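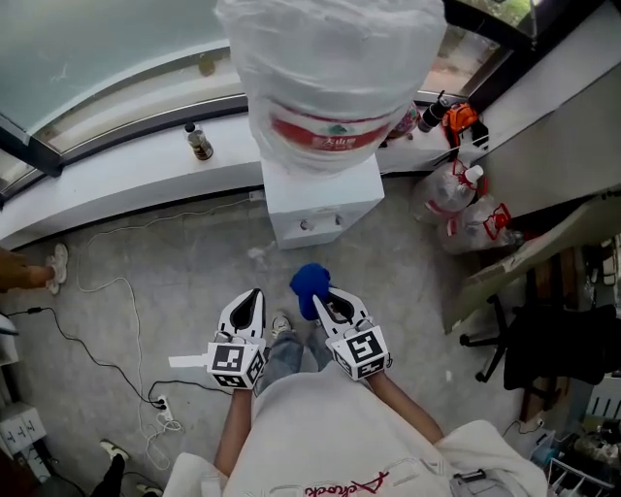 Water point at the curved window, Irkley Building, with empty bottles on the floor to the right.

**Ticket 1782 - Water dispenser, window side**
**Opened:** 26 Jan 2021
**Site:** Irkley Building, Domevov
**Priority:** 2

The reporting office states that flow from one tap is slow and that the windowsill behind the unit requires regular wiping. The supplier, Cirkska, was asked to advise before any part is ordered.

Checks requested:

- Confirm that the bottle is seated fully upright on the unit.
- Open each tap separately and record the time to fill a 200 ml cup.
- Inspect the floor at the base for moisture.

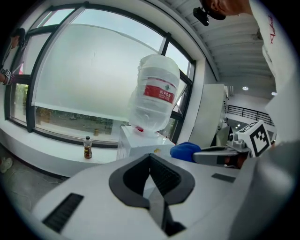 Cirkska: Please leave the bottle in place until both taps have been timed. A slow tap is most often caused by scale, and the tap can be cleaned without replacing it.

Cleaning of the sill and window frames remains under the Escobar contract and is to be done with a dry cloth near the dispenser.
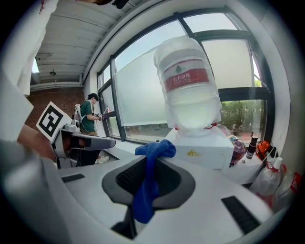 Window cleaning products must not be sprayed toward the taps - a cloth dampened elsewhere is acceptable. The ticket stays open pending the fill times.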